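FOR IMMEDIATE RELEASE – November

Prado Opens a Table-Styling Room at Its Trerkau Workshop

TRERKAU – Prado, the home goods maker behind the Vomex and Fiton tableware lines, is opening a room given over entirely to setting, dressing and clearing tables. The Table Room takes up 689 square feet on the ground floor of the Trerkau workshop, and it opens to the public this November.

We have wanted to do this for years. Customers write to us all the time asking how tall a centerpiece should be, whether a jar can pass for a vase, and what to do with a table that has to hold breakfast, homework and dinner on the same day. Those are wonderful questions, and they are much easier to answer standing at a table than typing a reply!

The walls are white and mostly bare, so that what is on the tabletop gets the attention. A long ledge runs high along one wall. The tables are light wood, and the things we put on them are the kind most people already have at home: a vase, a glass jar, a bunch of artificial flowers that can be pulled apart and put back together as often as you like. 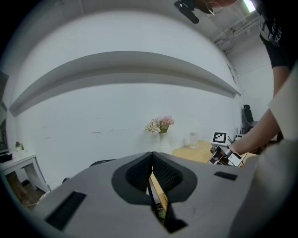
Pale pink, cream and white artificial flowers in a white vase in the Table Room, with a clear glass jar on the light wooden tabletop.

Sessions run 90 minutes and take up to five people. Each one starts with a cleared table and a shelf of pieces to choose from. Guests build a setting, take it down, and build a second one using the same pieces in a different order. The second table is nearly always the more interesting one – people get braver about leaving space, and they stop lining everything up down the middle.

Flowers get a good share of the time. We work with artificial stems in the sessions so that guests can bend, shorten and swap them freely, and the same steps carry over to fresh flowers at home. Soft colors are a nice place to begin. Pinks and creams sit easily next to pale wood, and a few green leaves keep the bunch from looking too sweet.

Clearing up is part of the session too. Guests learn how we wrap glass for storage, how to pack a vase on its side without it rolling, and how to keep artificial stems dust-free between seasons. It may sound like the dull part, but in our trial sessions it brought more questions than anything else.

The room also holds the Vomex and Fiton lending shelves, with 801 pieces that guests can borrow after a session. Loans last 29 days, long enough to cover a birthday, a holiday dinner, or plain curiosity about whether a tall jar really belongs on your kitchen table. Pieces come back to the workshop, get washed and go straight out again.

Morning sessions begin at 10 a.m. and afternoon sessions at 2 p.m. Places can be booked at the front desk of the Trerkau workshop or by phone during opening hours. The entrance is step-free, and one table can be lowered for seated guests on request when booking.

About Prado
Prado designs and makes everyday tableware and storage for the home under the Vomex and Fiton names. The company is based in Trerkau.

Press contact: Prado Press Office, Trerkau workshop. Images and room visits for press available on request.

###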